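4.2 Recording a task by hand guiding

Read section 4.1 first. The Elum arm must be homed and the work area clear of people.

1. Set the object on the table within reach of the arm.
2. On the Lestuva panel, choose Teach, then Hand Guide.
3. Hold the grip ring and squeeze the enable switch halfway. The joints go slack.
4. Move the wrist over the object and check the live wrist view. Part of the rim must show.
5. Press Record and lead the arm through the task at an even pace.
6. Release the switch and press Stop.

CAUTION: Keep fingers away from the elbow joint. The arm drops slightly if the switch is pressed all the way in.

Note: One recording can hold up to 500 waypoints. Playback speed is set to 70 percent until you change it.

For bowls, record the approach to the rim slowly. Matte, dark bowls on a pale wooden table need no extra markers.

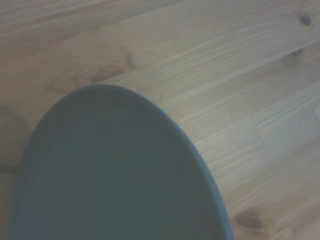

Can I fix one bad move without recording the whole task again?
Open the recording, go to the last good waypoint and choose Re-record From Here. Everything after that point is replaced when you press Stop.

Save the recording before switching to remote control (section 4.3).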